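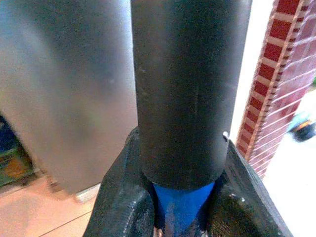

*A dark gray tube with its lower end between two gripper fingers.*

Spring leaf-out in the Skitley beech stand reached full canopy in May this year, according to the season's field log. The stand covers 232 acres on the north slope above Yeh Creek and is checked at fixed points on the same trail every spring.

Canopy closure matters mainly for the ground layer. Trout lily, spring beauty and bloodroot do most of their growing while the beeches are still bare, and light at ground level drops quickly once the leaves open. On the lower plots, below 1,000 feet, the flowers had already set seed when the canopy closed. On the upper plots, many spring beauties were still in bloom.

Wenceslao Navarrete, who keeps the log, put the difference down to cold nights on the ridge.

"The upper plots run late most years," he said. "What I look at is the gap between first flower and full shade. It was short this time, and the bloodroot up there had very little room."

Each plot is visited in the morning, before the wind picks up. Open flowers are counted inside a square frame, and shade is read from the same stake at knee height. Plots with deer browsing are marked separately and left out of the flower totals — two were marked this spring, both near the Dindier gate.

Soil on the slope was moist through leaf-out, and the seep beside the lower bridge was still running at the last visit. Leaf litter was deep on the west side, where seedlings were few. Beech bark disease was noted on older trunks along the creek, with no change in the area affected.

The loop trail is open from sunrise to sunset. The 200-yard section between the lower bridge and the Dindier gate is narrow and muddy, and walkers are asked to stay on the boards there. Dogs must be leashed. The next plot check will cover ferns and beech seedlings.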